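Small Business Recordkeeping
Handout 4: Counting and valuing stock
Prepared by Mirela Nogueira

Last session we finished with the cash book. Please bring your corrected copy, we will need the closing balance for the second exercise.

What is stock?

Stock is everything you hold in order to sell it, and also the materials you will use to make it. The shelf where you keep the goods is not stock. The bags you give to customers are usually treated as an expense, but if you buy a very large quantity — enough for a whole year — ask your accountant.

Cost, and not price

Beginners often write the selling price in the stock sheet. This makes the business look richer than it is. You must write what you paid, including the freight. In our case study, the shop Bezerra bought 34 necklaces and paid $2,076 with delivery. The price labels add up to more than $4,000, but the value in the stock sheet is $2,076.

If an item can now be sold only for less than it cost, write the lower amount. Put a short note beside it, with your initials.

Counting day

Choose a day when the shop is closed. One person counts and the other writes, then you change places for the next shelf. Do not look at last year's sheet before you finish. Goods that belong to another maker and are with you on consignment go on a separate page.

Small items

Jewellery, buttons and similar goods are easy to miss. Give every style its own line, even when you have only one piece of it.
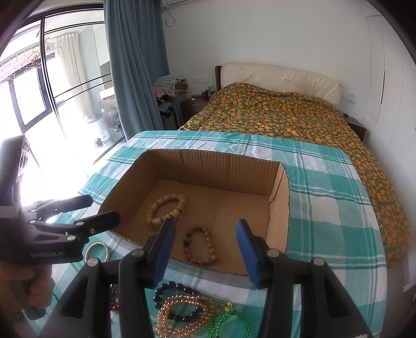 Write the material and the colour in the same order every time, for example "bracelet, round beads, brown". When Aparecida Prado takes the tutorial she will ask you to read your lines aloud, and another student must be able to find the item from your words only.

Homework: complete the stock sheet for Bezerra and calculate the cost of goods sold. Opening stock was $1,000. Due 23 August 2026, on paper please.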